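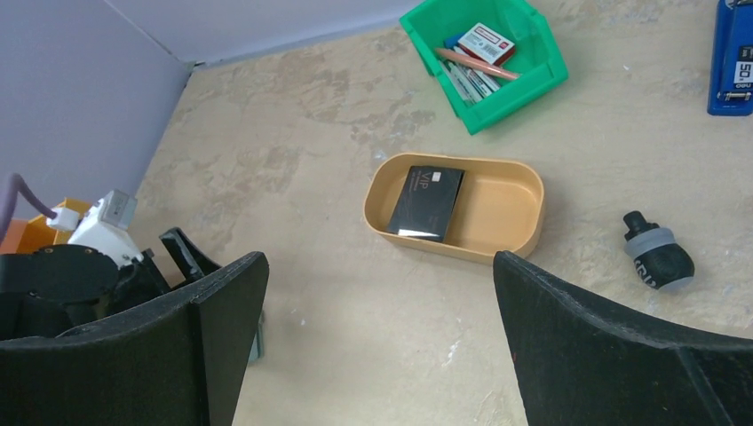 Black grippers over the tabletop, September 2025

I've been meaning to write about moving to Ferley for ages, and every time I sit down to do it the kettle calls me away (or my mum does, she is 90 now and likes a chat). So, a proper go at it this time!

We came in January, in sleet, with 7 boxes of books we should have given away. The first person to knock was Orysia Onyshchenko from two doors up, carrying a pot of beetroot soup wrapped in a towel, and I'm afraid I ate most of it standing in the hall with my coat on. Her soup has dill in it, a great deal of dill, and I've been growing my own ever since with very mixed results.

Then there's the bus. The 97 goes all the way round by the reservoir before it gets anywhere near the shops, so I take my knitting and have nearly finished a sleeve.

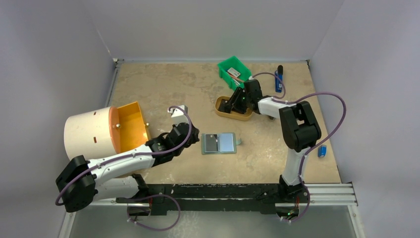

What I miss

The old bakery, mostly, and Mayu's laugh coming through the kitchen wall on a Sunday-ish sort of morning. She has promised to visit once the spare room has a bed in it, and I've told her the sofa is perfectly comfortable, so we shall see who gives in first.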